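Clako Drawer Unit, White
Item 718-2

The Clako Drawer Unit is intended for desktops, craft tables and classroom shelves. Its stacked compartments have slightly translucent walls and keep small supplies together in little space. The unit is made of white plastic and may be wiped clean with a soft, damp cloth.

Orders are accepted through the Plalidness catalog or at the Cárdenas showroom. Institutions ordering for more than one room should request a written quotation before the end of November.
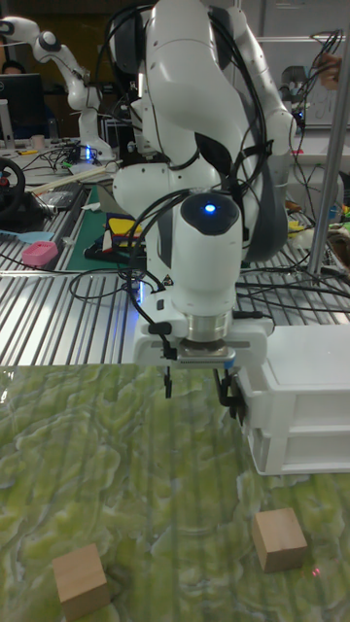
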